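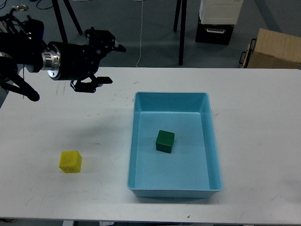
Journals > Avholm Papers in Household Studies > Section 2
Contents | Methods | Notes

2.2 How long a table stays in the family

We were glad, and a little touched, to receive 1182 replies from households in Vever, many of them running on well past the space we had left for them. People wrote fondly of tables handed down through two marriages and nine house moves. Figure 2 is a white tabletop, the plain sort that came up often in the letters, though older families leaned toward darker ones.

Related items
Kitchen chairs in Postma
The Edeo letters, part 2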